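Week 9 handout – Buying a Robot Cell (and Living With It)
Tue 16 April · L. Omerović

Bring this to the tutorial. Our case study is the Kestine, a PC service cell sold by Prammont, whose brochure promises it will "liberate your bench staff". Your bench staff may have views.

## 1. What's on offer

- One arm, one gripper, one fixture plate
- Software licence, 37 seats, for a cell one person can stand beside
- Support by email, 90 days

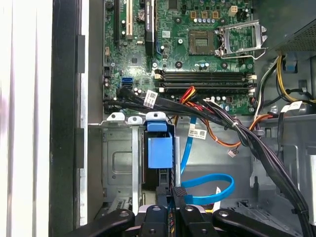

Read the licence before the spec sheet. The base price covers one computer model, and each extra case layout is a "recipe" at $894. A repair shop sees a new layout before morning tea, so budget accordingly.

## 2. Questions for the vendor

Ask what happens when a cable is not where the recipe thinks it is. Prammont's written answer to me ran to four paragraphs and used the word "robust" in each – I've put it on the unit page for connoisseurs.
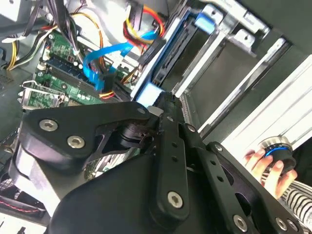

Ask as well who recovers a stopped job, and whether that person's wages appear anywhere in the payback calculation. In the brochure's version they don't. Payback is quoted at 2000 jobs, all of them apparently flawless.

## 3. Fixtures

A small part needs a known place to sit. The processor gets a pocket in a 3D-printed plate, and the plate is quoted separately as an "accessory".
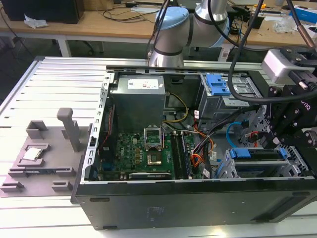 Semwal, the rival bid, includes the plate but charges for changing it. Compare the two over three years, not one, and show your working. Colour-coded spreadsheets are welcome but earn no marks.

## 4. Drives

Hard drives are the strongest part of the pitch: a decent-sized item, held by its caddy, headed for a bay. Note that the tender asks for seating force to be logged. Kestine logs it in the premium tier. 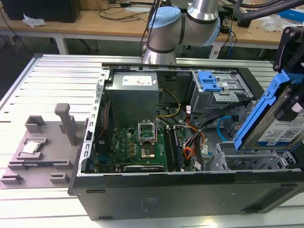 ## 5. For next week

1. Draft a one-page recommendation: Kestine, Semwal or neither.
2. List every cost the brochure leaves out.
3. Skim the Wutach tender from November, especially the cancellation clause.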